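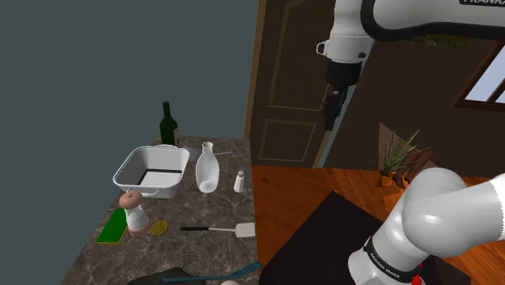
Figure 3. Simulated kitchen counter used in the gripper comparison.

4.2 Gripper comparison in simulation

We compared three end effectors on the same arm before moving any of them to hardware. The first was the stock parallel gripper. The second, Vurko, is a parallel gripper with longer travel and soft pads. The third, Palma, has three underactuated fingers. All three were driven by the same position controller, and only the tool offset and the closing command were changed between runs. The objects were picked to give each design some trouble. In the layout of Figure 3 the glossy white vase has a narrow neck above a swelling body, so a grasp planned a little too low meets a surface that is much wider and curves away from the fingers. The spatula lies nearly flat on the counter, the teal slotted utensil partly across a dark object, and the head of the slotted utensil reaches past the counter's edge, where a gripper can close on it without touching the stone surface. The small shaker stands near the same edge.

Each gripper was given 300 trials. A trial began with the arm raised clear of the counter and the fingers open. The target was named by the task script, and the planner had 30 seconds to produce a grasp and a lift. We counted a trial as a success if the object was held above the counter at the end of the lift and no other object had fallen to the floor. Contact with neighboring objects was logged but not penalized. Object poses were shifted by a small random amount at the start of each trial, using the same seeds for all three grippers.

Scenes were built with Pluvasura, our in-house layout tool, and the contact settings were tuned by Javiera Zúñiga in January against a short set of bench measurements. Friction was the hardest value to set. With the first settings, the soft pads held nearly everything they touched, and the results were of little use. We lowered the pad friction until slip on the spatula handle matched the bench data, then left it alone for the rest of the study. The runs produced 3749 logged contacts between a finger and an object other than the target.

The stock gripper did well on thin handles and poorly on the vase body. Most of its failed vase grasps came from the approach: the planner chose a point below the neck and the fingers did not open far enough to clear the sides. Vurko cleared the body more often but its pads are thick, and they struck the counter when reaching for flat utensils. Palma succeeded in 58 percent of the vase trials. It was the slowest of the three to close, and on the sponge it tended to push the object along the counter before the last finger made contact.

We repeated the flat-utensil trials with the Ondlow controller, which limits force along the approach axis. This reduced hard contacts with the counter for Vurko and made little difference for the other two grippers. The hardware tests in Section 5 use Ondlow for all three.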